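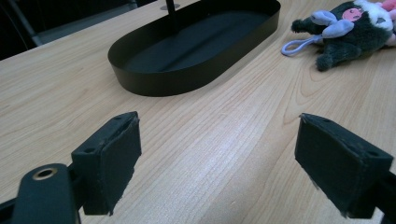 The table top, light color, grain running on the diagonal

mariettjie_m
Hi all, Marietjie Moodley from Stutgate. We bought this table secondhand in September and my mother-in-law put a hot casserole dish on the far end, so now I have a white cloudy ring. It's faint but I see it every single time I sit down! The seller had no idea what finish is on it. Do I try the iron trick or will I make it worse?

oldglue33
Iron, low, no steam, cotton T-shirt in between. Three seconds, lift, look, repeat. I've saved 3 tables that way.

Lindalva Bastos
Please don't start with the iron. If it's a laminate the heat can lift it, and then you have a bubble and a ring. Try a little mayonnaise overnight first, wipe it off in the morning. Worked on my sideboard – took two nights.

oldglue33
Mayonnaise is just oil with a smell. Get mineral oil.

Lindalva Bastos
Well, I had mayonnaise in the fridge.

skisbridge_sam
Find out what it is before anybody puts anything on it. Look at the underside and the edges. If the grain on top doesn't carry over the edge it's veneer or laminate. If you sand, don't go coarser than 300, and on veneer I wouldn't sand at all.

mariettjie_m
OK, crawled under there. Grain does not carry over, and there's a sticker that says Bralcombe and nothing else. So no sanding and no iron for now. Mineral oil tonight, mayo if that flops (sorry Lindalva).

oldglue33
Bralcombe did veneer and laminate both, so that's no help. Leave the oil till morning.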